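Ground-floor rooms at Virkside to reopen in June

Residents asked to check their door frames and report sticking hinges before work moves upstairs

VIRKSIDE — The ground-floor rooms at the Virkside housing block will open again in June, after a winter in which the floors, baseboards and walls were redone one unit at a time.

The work covers 30 rooms on the lower level. Hurkska, the contractor, laid the floors and fitted the trim. A smaller firm, Hutapea, did the painting. The block has 153 rooms in all, and the upper floors will follow once the ground floor has been signed off.

"We kept the doors and their frames and changed most of what was next to them," said Sushil Tomar, who manages the building. "The oak was in good shape. The floors were the part people complained about."

The rooms now have dark plank flooring with a wood look, in mixed browns and grays, and a dark baseboard against pale walls. Tenants were shown three floor samples last fall, and the darkest one won by a wide margin. A lighter gray came second.

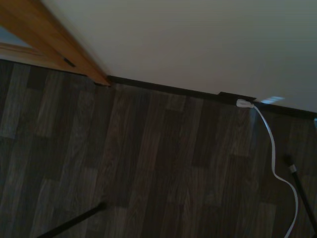

Tomar said the darker boards hide scuffs from chair legs and shoes better than the beige vinyl that was there before. They also show dust more. Tenants who were in the first units to be finished have already brought that up with him, and the cleaning schedule for the shared hallway has been changed to twice a week.

The honey-colored wooden door frames stayed in place while the floors were laid. That slowed the job. Boards had to be cut to meet the foot of each frame, and Ramesh Rawat, the site lead for Hurkska, said his crew spent more time at the doorways than on the open floor.

"A straight wall goes fast," Rawat said. "Then you get to the door and you're down on your knees for an hour."

The new floor sits 4 millimeters higher than the old one. Most doors cleared it without any change, but a few dragged and had to be taken down and trimmed. Doors with frosted glass panels were handled separately and went to a workshop off site.

Rawat said tenants should open and close each door several times in the first week. A door that rubs, or one that swings by itself, should be reported so the hinges can be adjusted. There is no charge for this during the first year.

The budget allowed $1,000 per room for materials. Tomar said the ground floor came in slightly under that figure, mainly on paint, and that the difference will go toward the stairwell.

The walls were painted in a flat finish. It was chosen over a washable satin after a test in the building's shared kitchen, known as the Galley, where the satin showed every patch and roller mark once the afternoon sun came in. The drawback is that flat paint is harder to wipe clean, and each unit will get a small can of matching paint for touch-ups.

Power was the other common question at the tenant meeting in the Galley. No new outlets are being added on the ground floor. Some tenants had asked for more of them at desk height, but Tomar said that would have meant opening the walls, and the money was not there. He asked people to keep cords along the wall where they can and away from the doorway, both to avoid tripping and to keep them from being caught under a door.

Black wall plates and white cords do not match, one tenant pointed out at the meeting. Tomar said anyone who wants a black extension cord is welcome to buy one. 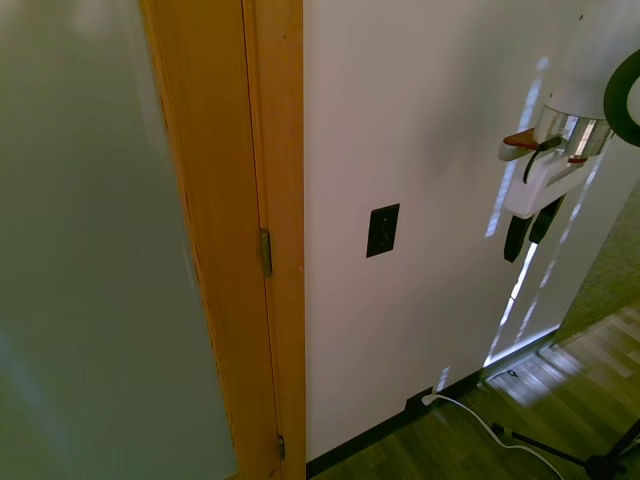 What happens next

Keys for the finished rooms can be picked up at the front desk from 9 a.m. to noon. Tenants will be given a one-page form for noting scratches, gaps in the trim or trouble with a door, and are asked to return it within two weeks of moving back in.

Furniture in storage will be brought back in the order the rooms were emptied. Felt pads for chair and table legs are available at the desk.

Work on the second floor is expected to start after the stairwell is painted. Tenants there will get written notice before anything has to be moved.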